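Rindum Furnished Rooms: progress report to Flelwood
Reporting period: to the end of December

1. Work completed

Fitting out of the shared lounges is finished at the Katona building. Each lounge now has carpet, a loveseat with one throw pillow, and a small side table. Spending on soft furnishings came to $2,981 against the approved budget, and the remaining $273 is carried over to the next period.

The tidying routine has been in use since October. It covers clothing left on seats, cushions and small items such as toys. We logged 69 room resets. In 2 of them the lounge was still in use and the reset was put off to the evening.

2. Garments and seating

Clothes left on the furniture remain the most common item in the log. The routine is to pick the garment up, spread it out, fold it and put it on the shelf by the door. Toys stay on the side table for collection. 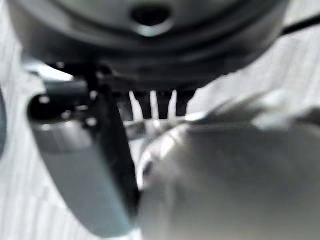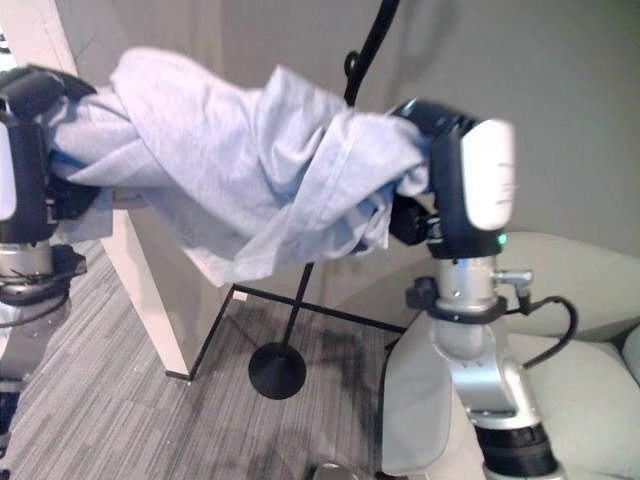
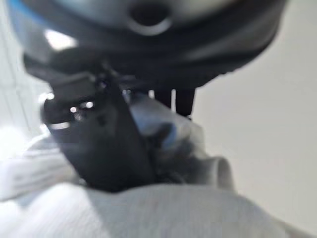
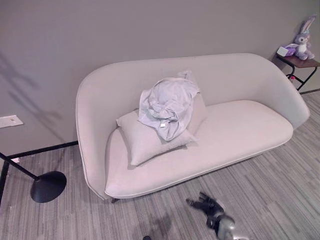

3. Next period

We will start the same routine at the Starura building in February. Two items need a decision from Flelwood before then: whether unclaimed clothing can be donated after a month, and whether the carried-over amount may be spent on washable pillow covers. The revised checklist will be sent with the next claim.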